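How to Budget for Your First Pair of Handheld Grippers

Planning guides, small labs and workshops
Written by Helju Siliņa, with numbers checked by Kavinda Chowdhury
Last updated July 2025

If you've landed on this page, I'm guessing that somebody has told you to "put together a quick budget" for collecting hand-guided demonstrations, and that you've already found out how little there is to go on. I've done this twice now, once for our own shop in Pruvcombe and once for a sister group that was starting from a bare room and a borrowed desk. The first time I got it wrong in nearly every way a person can. The second time went a good deal better, and what follows is more or less the order in which I did things, with the mistakes left in where I think they'll save you some money.

I'm writing for people who want to buy handheld grippers and use them to record tasks, and who may or may not buy a robot arm later. If you already have the arm, you can skip Step 5, though I'd have a look at the part about finger tips anyway.

Before you start

You'll want a spreadsheet, a tape measure, a floor plan of the room (a pencil sketch is fine, mine was on the back of a delivery note) and an hour with whoever will be using the equipment every day. Please don't skip that hour. I did, and ended up with a lovely cabinet that everyone had to walk around for months.

Step 1: Write down the tasks before you look at any prices

It is very tempting to open a catalog first. Close it again! Sit down and write out what you want people to do with the grippers, in plain sentences. "Pick up a cup and put it on a shelf." "Fold a towel." "Hand a part from one person to another." Next to each one, write whether it needs one gripper or two, and whether the person will be seated, standing in one spot or walking about.

Our list had 6 tasks on it. Four of them needed two grippers working together, and that settled the biggest question in the budget before we had looked at a single price. Had I started with the catalog, I would have bought a single unit, because the single unit was the one with the nice discount.

Step 2: Decide how many grippers, and then look at spares

For two-handed tasks you need a pair, plainly. What takes more thought is whether you need a third sitting in a drawer. My feeling is that a spare set of fingers and tips is worth having from the first day, and a whole spare gripper can wait until you know how hard your people are on the equipment.

Ask the supplier these things in writing, and keep the answers:

Are the finger tips sold separately, or only with the whole finger?
Can you change a tip yourself, and what tool does it take?
Does the cable unplug at the gripper end, or is it fixed?
Are the left and right units the same, or do you have to stock both?
How long is the wait for a replacement housing?

Allside, who quoted us for the first pair, answered all five the same afternoon, and I'll admit that counted for a lot. Another seller took so long to tell us about tips that we had finished the budget by the time the email came.

A word on color. Pick tips in a bright color that stands out from the finger bodies if you have the choice. It costs nothing extra in most cases and it makes it far easier to see where the ends of the fingers are when two people are working toward each other.

Step 3: Measure the room with people in it

I had measured our room empty. It was perfectly accurate and no use at all. A person holding a gripper out at arm's length takes up much more space than a person standing still, and when there are two of them, each with a cable, you need to think about elbows as well. Put two people where they'll be working, have them reach toward each other, and measure that.
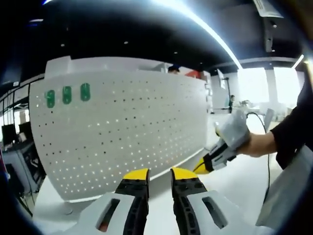 Two grippers out at once, the right-hand one pointing toward the fingers in front of the perforated panel. Leave room for the arm and the cable.

Look hard at the cables while you have people in position. A loop that hangs nicely when the arm is down can swing right out to the side when it goes up. On our plan I drew each cable as a fat circle around the person's hand, and then kept furniture out of the circles. It looked silly and it worked very well. If the circles overlap, you either need a bigger area or you need to pay for some kind of overhead cable support, so add a line for that now and put a zero in it if you turn out not to need it.

Light belongs in this step too. Stand in the work area at the brightest part of the day and see where the windows are. If your grippers carry cameras, a big bright window behind the work can wash out everything near it, and you may need blinds. Blinds were the line I left off our first budget altogether. They are dull to buy and they take forever to arrive, so get a price early.

Step 4: Build the budget in two columns

Here's the part Kavinda made me change, and he was right. I used to keep one long list with a total at the bottom. Now there are two columns, one for "can't start without it" and the other for "will want it by November," which is when our funding year turns over. Each item goes in one column only, and no fair putting everything in the first.

In our first column:

Two grippers, with cables
One spare set of finger tips
A computer that can keep up with both of them
Storage for the recordings
A work surface at the right height for the tallest and shortest people who'll use it
Blinds

In our second column:

A third gripper
A second set of fingers
Overhead cable support
A proper lockable cabinet
Extra storage

For scale, our first column was capped at 4,000 dollars and the second at 2,000. I'd ask you not to copy those figures, as we already owned the computer and the table and only had to put a nominal amount against each. They're here to show the proportion. Two-thirds of the money went on starting and a third was held back, and I was very glad of that third when we saw what people were actually asking for after a few weeks of use.

Storage deserves a closer look than most people give it. Do a short trial recording of one task, see how big the file is, multiply by the number of recordings you hope to make, and then double it. People repeat takes. They also keep the bad ones, "just in case," and no amount of pleading from me has ever stopped them.

Step 5: Check that you aren't buying yourself into a corner

If you plan to put a robot arm to work with these recordings later on, find out now whether the same fingers can be mounted on it. Matching fingers on the handheld tool and on the arm will spare you a lot of grief. Ask for the mounting drawing, not a sales sheet, and have someone who is handy with a screwdriver look it over.

We priced one bundle, the Narkari, that came with its own stand and a case and looked wonderful on paper. The fingers used a mount that wouldn't have fitted the arm we had our eye on, and the adapter was quoted separately. By the time we had added it in, the bundle was no bargain. It may suit you very well if you have no plans for an arm, so don't rule it out on my account.

Step 6: Get two quotes, and make them match

Send the same list, word for word, to two suppliers. For us that was Allside and Gunawardena. When the quotes come back they will be laid out differently, so copy both into your own spreadsheet, line by line. You'll very likely find that one has left out shipping and the other has included a training session you didn't ask for. Ring them up and have it sorted out (I find a phone call gets a friendlier result than an email, but then I like a chat).

Check the warranty wording for the phrase "wear parts." Finger tips are nearly always wear parts, and cables sometimes are. If cables are on that list, move a spare cable into your first column.

Step 7: Budget for people's time

An arm held out in front of you gets tired, however light the tool in your hand. We plan for short turns with regular swaps, and that means a second operator for every station, even if that person spends half the time labeling files. Put the hours into the budget as a real line with a real figure. The person approving it will ask why it's there. Let them hold a gripper at arm's length while you explain.

You'll also want time for setting up, and time for tidying away. I allow a little at each end of a session, and it gets used every time.

Step 8: Walk it through once more before you sign

Take the floor plan, the two columns and the chosen quote into the room, and pretend to do one whole session from unlocking the door to locking it again. Where do the grippers sit when they aren't in use? Where does the cable run to? Who has the key to the cabinet, if you've got one? I found three missing items this way, the most embarrassing of them being a power strip.

Once you've added whatever turned up, send it off. Keep the spreadsheet somewhere you can find it, as you'll want the second column again in November, and write the date of each quote next to its total. Ours both expired while we were waiting for a signature, and we had to ask Allside very nicely to hold the price.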